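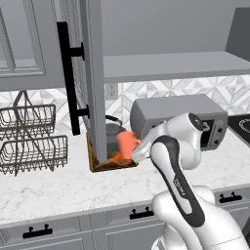
Canholm, 16 Sep 2022

Okay, the trike is finally home! It's a Wulen, two wheels up front, one in back, and I have been grinning like a kid since I rolled it out of Prelwood Cycles. Going to post my notes as I go so I don't forget them.

First thing: the seat. I rode a regular bike for most of my life and my neck was done with it. Leaning back felt silly for one block and then I didn't want to get off. Reclined it one notch past where the shop set it, and my shoulders say thank you.

Boom length took me three tries. Too short and my knees ached, too long and I was pointing my toes at every stroke. Mark the tube with tape before you loosen anything (I didn't, the first time).
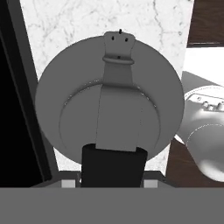

and then you have to sort out the chain, which on these things is super long. Mine came up one link short after I moved the boom, so back to the shop I went. Mawuli Bonsu fixed it while I waited and wouldn't take a dime.

Money stuff, since people asked. I budgeted $2000 and the trike ate every bit of it. Flag, mirror and fenders were extra. Get the mirror! Turning around to look behind you in a recliner is hopeless.

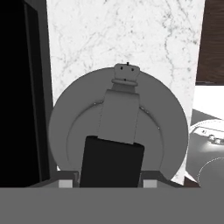
Kitchen, second view.

Hills: slow. I mean slow. I drop into the lowest gear and spin and look at people's gardens. You can't tip over at walking speed though, so who cares. Tire pressure is next on my list, the front end feels chattery on the brick part of Zakaria Street.
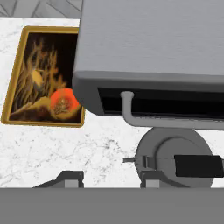
Adwoa Atinga wrote back that I should let a little air out of the fronts before I go buying new tires, and check the toe-in while I'm down there, because hers was off from day one and it chewed through a pair by June.

Checking toe-in tomorrow with a tape measure. Longer ride Sunday if it stays dry, 30 miles out on the river path and back.

Contact | © 2022 | Back to top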